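4.2 Protected time and what became of it

Both hospital groups gave their nurse managers protected time for the leadership course. At Wunbridge this meant 4 hours every second week, written into the roster in green. At Hultdale it meant an email saying that managers should feel free to attend. Readers who have worked on a ward will be able to guess which group had the better attendance, though the gap was smaller than we expected, chiefly because green ink turned out to be easy to ignore.

We compared the roster entries with the sign-in sheets for the whole course. Of the 14 managers who finished every module, most told us they had done the reading at home, after supper, and several asked us not to pass this on to the people who had signed off the protected hours. Sickness cover was the usual thief. A manager would leave for the classroom, get as far as the elevator, and be called back to find a nurse for the evening shift. February was the worst month at both sites, and the March session at Hultdale was attended by the instructor and one manager who had misread the date of a different meeting.

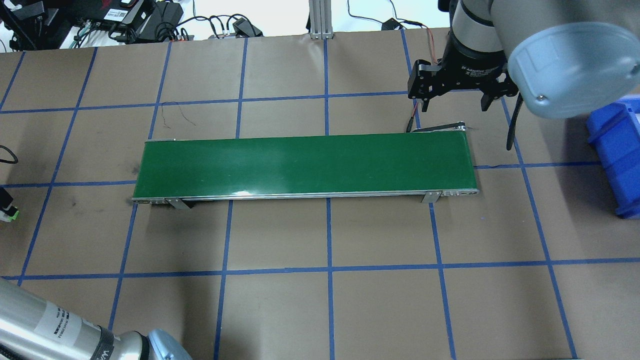 Figure 3

The interviews suggest that managers did not resent the interruptions as much as the forms that followed them. Each missed session had to be explained on a two-page sheet, which took long enough to fill in that one respondent wrote "completing this form" as her reason for missing the next one. Wunbridge dropped the sheet halfway through the course. Hultdale revised it, and it is now three pages.

Money played a smaller part than either board had assumed. Each unit could claim up to 4000 dollars for replacement staff, and few units claimed any of it. The rules were in an appendix to the course handbook, behind the parking map. Managers who did find them reported that the agency rate used up the sum quickly, and that agency nurses were hard to get at short notice in any case.

Hodoroagă's scale of perceived support, which we gave at the start and end of the course, showed a modest rise at Wunbridge and almost no change at Hultdale. We would not lean on this heavily. The scale asks whether senior staff "make room for learning," and at least two respondents took the question to be about the size of the classroom.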